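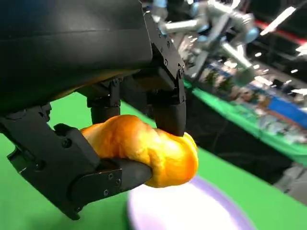
The Prumanus 32 Rain Barrel

July 28, 2021
By Halvard Rønning

I've had my eye on roof water for years, mostly because it makes me crazy to watch it run down the driveway and into the storm drain. So I'm pretty happy we finally carry the Prumanus 32! It holds 32 gallons, it's made from recycled plastic, and it fits under a normal downspout (you'll cut the spout with a hacksaw, ten minutes tops).

Mine has been behind the garage since last October. I water the beans and two young maples from it and hardly touch the hose anymore – my wife uses it for the porch pots too. The spigot sits 7 inches off the ground, so put the barrel on blocks if you use a big watering can.

The mesh lid keeps mosquitoes out. Rinse it when the leaves come down. In a hard freeze, drain the barrel and leave the spigot open.

We have 10 in green and a few in gray at the Ondport store. Delivery is free on orders over $100.

Comments

Drorent: Can you link two together?

Halvard: Yes, there's a plug on the side for that. Hose kit sold separately.

mapleside: Got the gray one. Filled up in one storm, wow

Fagerlund fan: Any chance of a bigger size next spring?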